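Budget for a two-arm mobile unit, what are we forgetting?

Forum > Planning and purchasing > Mobile manipulators

jserrano_lab
Started this thread in November, 14 replies

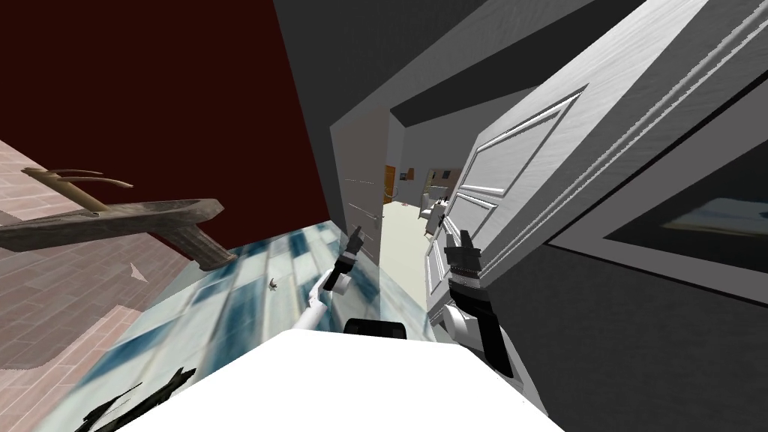
We have to hand in an equipment request for one two-arm mobile robot, and I want a sanity check on the numbers before my name goes on it. The job is moving small items between rooms on one floor of a residential training building we run at Warkimano. All of it so far is in simulation, and the run we keep going back to is the door into the long corridor. With the door open and both arms reaching forward, the right gripper is up right in front of the door panel, and that has changed what I think we need to pay for. I had the budget line down as robot plus spare batteries. Now I think there should be money in there for doors.

What I have so far, in dollars:

Second set of gripper fingers: 800
Wall-mount charging dock: 1359
Robot: quote pending from two vendors, Kedora and Mullberg
Training: included with Kedora, extra with Mullberg

What am I leaving out?

Jacinto Serrano

palletjack_ron
Shipping and the crate. People leave it off every time and then it comes out of the spares money. Ask if the crate goes back to the vendor, too. We had one sitting in a loading bay for a year and the building charged us for the space.

How wide are your doorways and how wide is the base? You didn't give either one.

tamsin_k
Seconding the width question. The vendor sheet gives you base width with the arms tucked. In your render the arms are out in front while it's at the door, so the tucked number doesn't help you much.

Also, service contract. Year one is usually in the price and year two is not. Get year two and year three in writing now, while they still want the sale.

jserrano_lab
Doorway is 11 inches wider than the base at the tightest one. That is with the arms tucked, so point taken.

Shipping is on the list now. I had not thought about the crate.

oldbench
I would go the other way on this. Put openers on the doors. You have one floor, the doors don't move to a new building, and an opener is a known cost with a local installer. Two arms are a lot of money if the main thing they do is get you through doors.

tamsin_k
He said the job is moving items between rooms. You need an arm for that anyway.

oldbench
One arm, sure. I asked about two.

jserrano_lab
Fair question. Some of the items are trays that need to stay level, and we did not like how one arm handled them in simulation. The second arm is for the trays. Doors came up later.

Openers are not off the table. The building people want a separate request for anything attached to a door frame, and that goes through a different office with a different deadline. I can ask for both, but they won't be approved together.

mrs_dunleavy
Ask for both anyway. If the robot comes through and the openers don't, prop the doors.

palletjack_ron
Check with the fire people before you prop anything. Some of those corridor doors have to be on closers. If yours are, that is a different problem, because now the robot has to hold the door against the closer while it drives. We tested a unit that could open a door fine and could not get itself through before the door came back on it.

jserrano_lab
The corridor door in the simulation has no closer modeled. I will find out about the real one. That could undo a lot of what I thought we knew.

gridline
Something else from your render. There's a big glass panel with a reflective pattern on it under the left arm. Is there really glass like that in the building, or is it just part of the sim scene? I ask because some depth sensors do badly with glass. They see through it or see the reflection, and then the map has a hole in it. If you have real glass at that height, I would budget for a second sensor type and not depend on one.

jserrano_lab
The scene is a stock house layout, so it isn't our floor plan. We do have glass, though. Two interior partitions and a coffee table in the common room. Mullberg lists an extra sensor as an option. Kedora says theirs handles glass, and I have nothing in writing on that.

gridline
Get it in writing or get a demo. Bring your own piece of glass to the demo.

tamsin_k
Wait, the sim is a stock house? Then I'd be careful how you use it in the request. If a reviewer thinks that corridor is your corridor, they'll read it as evidence about your building. Say plainly that it's a generic layout. And put a line in for scanning your actual floor and building a scene from it. Zamudio does that as a service. They charged us by the room, 122 per room, and it took them a morning.

oldbench
You can do that yourself with a tape measure and a couple of evenings.

tamsin_k
You can. We did it that way the first time and had the door swing wrong on half the rooms. Paying for it was cheaper than the staff hours.

oldbench
Depends on whose hours. A student who needs a project will do it for nothing and learn something.

palletjack_ron
A student also graduates and takes the file with them. Seen that too.

jserrano_lab
We don't have students, so that settles it for us. Adding the scan. Here is the list as it stands now:

Robot, two arms, quotes pending
Shipping, with crate return spelled out
Dock, 1359
Gripper fingers, second set, 800
Extra sensor if Mullberg, written statement and demo if Kedora
Service, years two and three
Floor scan, 122 a room
Door openers, separate request

Training I am leaving as a note until both quotes are in.

mrs_dunleavy
Is there a line for somebody's time? Ours needed a person close to half time for the first few months. It was never on paper, so it was always somebody's side job, and it sat on the dock a lot.

jserrano_lab
No. It's an equipment request and they won't let me put salary in it. I can mention it in the cover memo.

mrs_dunleavy
Mention it in the first paragraph. They don't read the second one.

oldbench
I still think you should price the one-arm version next to the two-arm version, even if you don't want it. Whoever reviews this is going to ask, and it looks better if you already have the number. You can say why the trays rule it out.

jserrano_lab
OK, that I agree with. Asking both vendors for a one-arm quote this afternoon. I'll post them when they come in, with the closer information if the building office gets back to me.

gridline
Post the glass answer from Kedora too, if they give you one. We have the same question open with them.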